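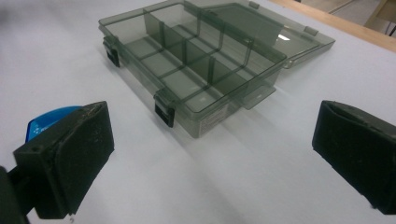 Plastic tray with dividers, for small parts

We use cookies to remember your settings and to count visits. Accept all | Only necessary

Looking after a clarinet at the kitchen table

My clarinet is an old Wurnel which I bought from Emiko Sasaki when she changed to the bass clarinet. I am not a repairer. For pads and bent keys I go to Fujimoto, the small workshop behind the station, and I advise you to do the same. But many little works can be done at home, and I write down how I do them.

Tight joints
If the joints go together with difficulty, the cork is dry or there is old grease on it. Wipe the old grease away with a piece of kitchen paper before you put new one. Take a very small amount on the finger and turn the finger on the cork until it does not shine any more. Never use cooking oil or petroleum jelly. I used olive oil in my first year and the cork came off in the summer.

Loose joints
For a concert the same evening you can wrap the cork with two turns of thin plumber's tape. It is only for one evening — after, take it off and ask for a new cork.

Washing the mouthpiece
Use water which is cool or only a little warm, and one drop of washing-up liquid. Hot water makes a hard rubber mouthpiece turn brown or green, and it smells like burnt matches for weeks. Put a folded tea towel in the sink first, in case it slips from your hand. Clean inside with a soft cloth and not with a brush, and keep the tip away from the tap. If there is white scale, lay the mouthpiece for 5 minutes in half vinegar and half cold water, with the cork end outside, and rinse well.

Sticky pads
The G sharp and the C sharp keys are usually the ones that stick. Put a cigarette paper under the pad, close the key softly, wait a moment and open it again. Then take the paper out. Do not pull it while the key is closed, the skin of the pad can tear. When you have done this 6 times and it still sticks, the pad needs the workshop.

Reeds
I write the month on the flat part of each reed with a pencil, for example August, low down near the thick end. I play them in turn, and they dry lying flat on a piece of glass from an old picture frame. Tomomi Onishi keeps hers in the fridge door and says they last longer. I tried it and heard no difference, but my family complained.

The swab
Wash it by hand with the socks and let it dry completely. Before pulling it through, look that there is no knot in it. If it gets stuck, stop at once and pull it back the way it came in. My stuck swab cost me a Saturday morning at Fujimoto and a quite long lecture.

Screws
The small screws on the long rods come out slowly by themselves. I check them with a 2 mm screwdriver and turn only until I feel a light resistance. Work over a light-coloured towel, so a fallen screw does not jump under the fridge.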